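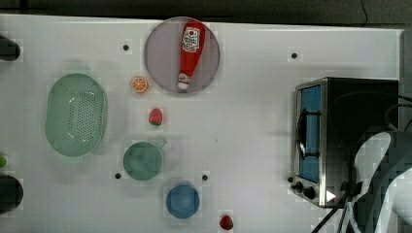

GRERKWOOD CALLING: FULTSIDE IS BACK ON VOSANO THIS FEBRUARY

Okay, I can finally talk about it! Fultside is coming back for a second season, it starts on Vosano in February, and I get to host it again. I'm Salma El Khatib, and I have been keeping my mouth shut about this since the summer, which anyone who has met me will tell you is a personal record.

If you missed the first season, here's how it works. We take a group of people who have never set foot on a stage, move them into an old hotel in Grerkwood, and give them until the end of the season to put on a full musical for a paying audience. They sing, they build the sets, they sew the costumes (badly, at first), and every week they vote on who gets the lead in the next rehearsal show. If you lose the vote you don't go home. You go on the crew, and you have to work for the person who beat you. That rule caused most of last year's shouting and I'm thrilled to say we kept it.

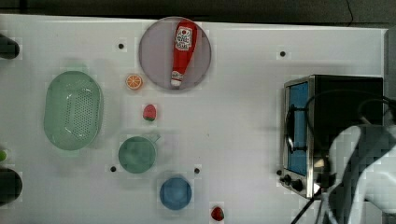
Ketchup on a plate, plus fruit and a green colander.

This year 163 people auditioned and 14 got in. I sat through every single audition, and I still have one guy's version of a sea shanty stuck in my head (he made it, you'll see why). We have a school bus driver, a pair of sisters who hadn't talked in a while, and a retired dentist with the biggest voice I've ever heard in a small room.

What's new? The big one is the Monday swap. First thing on Monday, before anybody has had coffee, one person on the cast and one on the crew trade jobs, and they don't find out who until I knock on the door. I've done some rude awakenings in my career but these are special. We've also dropped the judges' panel. I liked our judges a lot! But the best moments last year came when the cast had to tell each other the truth, so this time they do all the deciding themselves.
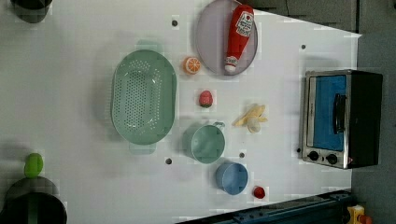 Sebastian Oprea told me he thinks losing the panel makes it a harder show to be on, and a kinder one to watch, and that he'd have been a nervous wreck if he'd had to vote on people he ate breakfast with. I asked if I could put that in here and he said fine, as long as I also mentioned that he can't sing.

The finale is live again. We'll be performing in the hotel ballroom in front of a real crowd, with no second takes and no fixing it later. Last season a piece of the balcony set fell over in the middle of the love song and the two leads just kept going. I cried. I'll probably cry this time too.

Fultside is made for Vosano by Zacharopoulos, and the whole season was written around songs the cast picked for themselves, so expect some odd choices.

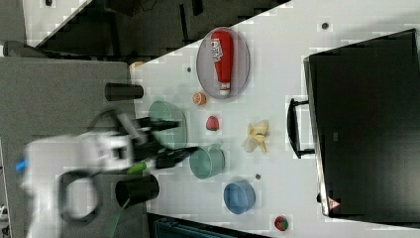 A partially peeled banana and a strawberry, with the ketchup close by.

New episodes go up weekly at 8 p.m., and the first season is on Vosano now if you want to catch up. Tickets for the live finale will be released through the Vosano site once the show is on the air.

For interviews with me or the cast, screeners and episode notes, please contact the Fultside press desk at Zacharopoulos. I'm around most afternoons and I love to talk.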